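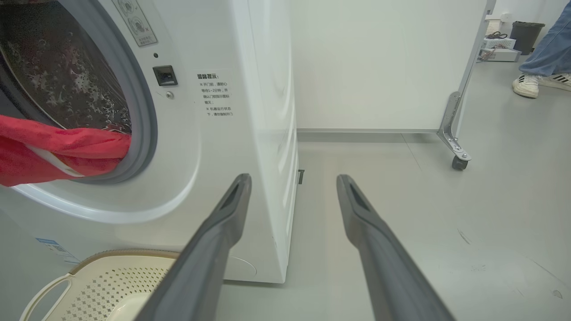 A Morning at the Nilcombe Hitting Lab

I got to Nilcombe a little before 9 in the morning, and there was already a line at the gate for the batting tunnels. This was the August open house, the only time all year they let regular fans wander through the hitting lab, and I had been looking forward to it since spring training!

First stop was tunnel 3, where Dougal Imrie runs the pitching machine and the ball tracking. He let us stand behind the net while Edvin Backlund, a left-handed first baseman, took his cuts. You hear the numbers on broadcasts all the time, but standing ten feet from a ball leaving the bat at 112 miles an hour is another thing entirely. I flinched. So did the guy next to me.

Edvin hit five rounds, and Dougal put each one up on the screen as a spray chart. The early rounds were all pull side, lots of ground balls to second. Then Dougal moved the machine to work the outer third, and the dots started drifting toward left center. Edvin said he'd rather look at the chart than at video, because video makes him fiddle with his hands.

After that Aurelia Ortner gave a talk in the film room on lineup order, and this was my favorite part of the day (yes, I took notes). She has built a simulator that plays out a full season for any batting order you give it. People shouted out lineups and she ran them live. Mine had the slugger batting second and finished three runs behind hers over the whole season — I'll take it. She was very patient with a long argument from the back row about bunting.

Lunch was a brat and a lemonade on the berm behind the Kurna practice field, watching infield drills. Theophilus Kyei turned a double play from deep short that got real applause from people with their mouths full.

The afternoon session on catcher framing was packed and I only caught the end of it from the hallway. Get there early for that one.

Parking is in the gravel lot off the county road, and the tunnels close at 4.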